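Why Is a Wooden Board Made of Stripes?

Words by Canan Erdem
Checked by Vlasta Vasić, woodworking teacher, Ulbridge

Go to the kitchen and ask if you may look at the cutting board. If it is plastic, you can borrow a wooden one from a neighbour or a grandparent. Hold it near the window and look at the top very slowly, from one side to the other. Do you see lines?

On many wooden boards there are two kinds of lines. The first kind is very thin and a little bit wavy. It is called the grain, and it comes from the tree. The second kind is straight, like a line made with a ruler. This one did not come from the tree. A person made it, when they put two pieces of wood side by side with glue between them.

So a board which looks like one piece can be ten pieces, or twenty, or more. At the Saraç workshop in Vercombe, where I went to learn for this article, the big bread board has 41 strips. I asked if they count them every time. They said no, they measure the width, and when the width is right they stop.

Why not one big piece?

A tree is round and a board is flat. That is already a problem. To get one wide flat piece you need a very thick, very old tree, and those take a long time to grow.

There is also a second problem, and for a cook it is the bigger one. Wood moves. You cannot see it moving, it is much too slow, but it does. Wood is full of tiny tubes. When the tree was alive, some of these tubes carried water up to the leaves. The tree is cut now, but the tubes are still there, and they can still take in water from the air or from a wet sponge. When they take in water the wood becomes a little bit wider. When it dries, it becomes narrow again.

Now think about a board that is wet on the top and dry on the bottom. The top wants to be wide, the bottom does not. What can the board do? It bends. Woodworkers say that it cups, as the shape is like a very shallow cup. If you put a cupped board on the table and push one corner down, it goes tock, tock, tock.

In a board of narrow strips, every strip still wants to bend. But the woodworker can turn the strips, so that one wants to bend up and the next one wants to bend down. They pull against each other, and the board stays nearly flat. It is like a rope game where both teams have the same strength and the flag stays in the middle.

The colour of honey 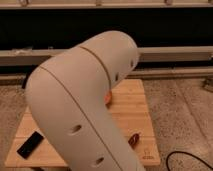
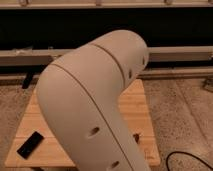 A light wooden board, the colour of honey, with its strips lying side by side.

Relbridge Junior Reader, No. 41

Some boards have this light yellow-brown colour and others are nearly as dark as chocolate. The colour depends mostly on the plant. Maple is pale, like cream. Cherry is more red, and becomes darker when it stands in the sun. Walnut is dark brown. And bamboo is usually light, like straw or like honey. Bamboo can also be heated with steam until it is dark like caramel, so you cannot always know it from the colour only.

Bamboo is a surprise for many children, because it is not a tree! It belongs to the grass family, together with wheat and with the lawn in the park. The stem of bamboo is hollow, like a pipe. You cannot cut a wide board from a pipe. So a bamboo board must be made from strips, there is no other choice. The stem is split the long way, the pieces are made flat and square, then they are dried and glued.

If you look at bamboo strips from the wide side, sometimes you can find a darker mark going across. In the growing plant there was a ring there, called a node. Not every strip has one, as the nodes can be quite far from each other.

How the strips become a board

At the Saraç workshop I was allowed to stand behind the yellow line and watch. I will write it in order.

1. The wood is dried. It waits in a warm room until it has only a little water left inside. This is the longest part and it is the most boring to look at.

2. A saw cuts it in strips. The strips must have very straight sides, or the glue cannot hold them well.

3. Somebody lays all the strips on a table and looks at them. They turn one, they change the place of another. I thought this was for beauty, but it is also for the bending, which I explained before.

4. The glue goes on. For a board that touches food, it has to be a glue that is safe for food and does not melt in dish water.

5. The strips go in clamps. A clamp is like a strong hand which squeezes and does not get tired. Small drops of glue come out between the strips, and it looks like jam coming out from a sandwich.

6. The next day the board is made smooth with sandpaper, first rough paper and then finer and finer. The corners are made a little round.

7. At the end it gets oil. The wood drinks the oil, and the colour becomes deeper in one second. For me this was the best moment of the visit.

They put the finished board on a scale and it was 699 grams. That was one of the small ones, for cheese. The bread board I could lift only with two hands.

Stripes the other way

There is another type of board, and it looks like a chess board with small squares. It is called an end grain board. Here the strips are standing up, and you see their ends and not their sides. Imagine that you take a full box of pencils, and you look down at the tips. The knife goes a little between the tubes of the wood, so the board gets fewer scratches. It needs more cutting and more gluing, so the price is higher too.

A board where you see the long strips lying down is called an edge grain board or a face grain board. The difference is which side of the strip is on the top. If you see the narrow side it is edge grain, if you see the wide side it is face grain.

Try it: the paper board

You need a sheet of thick paper, a pencil, scissors and a glue stick.

Draw lines on the paper so you have strips as wide as your finger. Cut them. Now roll each strip around the pencil and let it go, so that it stays curved. These are your bending strips.

Glue half of them side by side on a piece of thin paper, all with the curve going up. Glue the other half on a second piece of thin paper, but this time one goes up, the next goes down, and so on. Hold them flat under a book until the glue is dry.

Take away the book. Which one lies better on the table? My first one came up at both sides like a boat. The second was not perfect, but it was much more flat.

How to be nice to a wooden board

Wash it by hand, both sides, and do not leave it in the sink. Dry it with a towel and let it stand on its edge, so the air can come to both sides in the same time. Do not put it in the dishwasher. The hot water goes deep inside, the strips become wide very fast, and then a crack can open just along one of those straight lines.

If the board looks pale and dry, ask an adult for some food-safe mineral oil. Put a little on a cloth and rub it in the direction of the stripes. Leave it for the night. In the morning, wipe off what the wood did not drink.

Words to remember

Grain: the thin lines in wood that come from how the plant was growing.
Cupping: when a flat board bends across its width.
Clamp: a tool that presses pieces together while the glue gets hard.
Node: the ring on a bamboo stem.
End grain: the side of the wood where you look into the ends of the tubes.

Did you find a board at home and see its lines? Make a drawing of it, with the straight lines in one colour and the wavy ones in another, and send it to the Junior Reader before the end of June. Please write your first name and your age on the back.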